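The Grape Test
Can a robot put away the groceries yet? I went to Flondale to find out, and came home impressed by my own thumbs

Ask a roomful of roboticists what chore they would most like to hand over and you'll hear laundry, dishes, and then a long argument about laundry. Ask the people at Worureo and they say produce. They've been at it since December, in a practice shop with crates, display stands and a humanoid, and they talk about fruit the way some people talk about mountain climbing.

I love this stuff. I've been writing about home and shop robots long enough to have watched one vacuum swallow a shoelace and another sail past a spill it was built to mop, and I still turn up every time hoping. So on a Wednesday I drove the 81 miles to Flondale, where Worureo rents half of an old seed warehouse, to see how a machine with two hands gets on with the sort of job a teenager picks up in one shift at a grocery store.

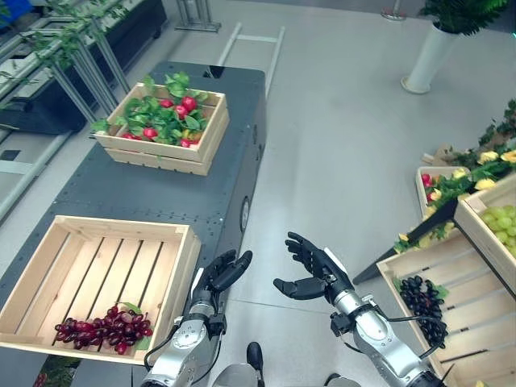 The job is called restocking, and on paper it's dull. Take a bunch from the crate, carry it to the stand, set it down so it looks like something you'd want to buy. Then do it again. Tirta Sopacua, who runs the hand group, worked in his aunt's market as a kid and says he never once thought about how he picked anything up.

"You don't have a plan for a bunch of grapes," he told me. "You just sort of go in. Then I had to explain 'just sort of go in' to a computer, and it took me a year."

The trouble with a bunch is that it isn't one thing. A box has sides. A can is the same can from every direction. A bunch of grapes sags and swings, and the part you're holding may have very little to do with where the weight is. Worureo practices with artificial fruit for now, which spares the floor, but the shape of the problem is all there: lumpy, dangling, and usually lying against the side of a slatted crate where fingers don't want to go.

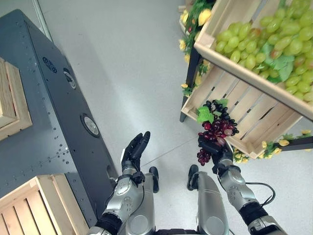 Paraschiva Sima

I should say that factories solved their version of this long ago, mostly by getting rid of the surprises. The part arrives at the same spot, facing the same way, and the arm can be fast because it never has to wonder. A grocery aisle is all wondering. Customers put a lemon back with the onions. Somebody turns a crate sideways to reach behind it. Kitchens are worse (mine certainly is), and that's why I find shops so exciting as a halfway point. If a machine can cope with the produce section at five in the afternoon, I'd trust it to unpack a bag on my counter.

How close are they? The team keeps a log, and Sopacua let me read it. In the most recent round the robot made 700 attempts at moving a bunch from one place to another, and 209 of those needed a person to step in. He winced when I copied that down. I thought it was terrific! The first round, he admitted, had been mostly people stepping in.

Speed is another matter. Their practice task takes 35 minutes from start to finish, and Sopacua can do it by hand before his coffee cools. Much of that time goes to looking and deciding, and getting the fingers down beside the fruit without shoving it into the corner.

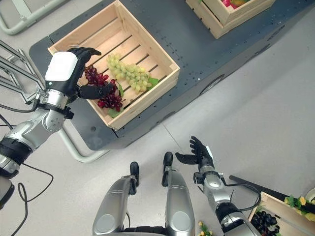 So will a robot be putting away my groceries next year?

Probably in a few test homes, slowly, and with someone keeping watch. Shops and stockrooms should come sooner, for jobs where the shelves stay put and slow work overnight is fine.

That's the view at Bangera, too, a small grocery chain that has been sending its store managers to Flondale to make suggestions. Their requests are wonderfully practical. They want the older fruit moved to the front. They want the robot to leave a bunch alone if a shopper is reaching for it. One manager asked if it could learn to spot the grape that's gone soft, and Sopacua wrote that on the whiteboard and underlined it twice.

Softness is the next mountain. A person feels a grape give and eases off without thinking, and that kind of touch is still hard to build into a fingertip that also has to survive being banged on a crate all day. Gotance, the shop across the yard that makes Worureo's finger pads, has a new one coming, thinner at the tip.
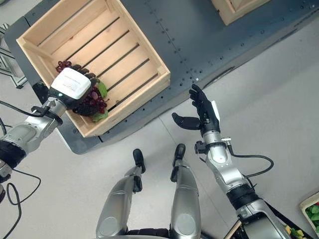

The left hand closes in on a bunch of red grapes at Worureo's practice shop.

Before I left I had a turn at the job myself. I tried to pay attention to what my hand was doing, and of course the minute I did, I got clumsy and caught a leaf on the slats. Sopacua was delighted. He has asked me back when the new pads are on, and I've already told him yes.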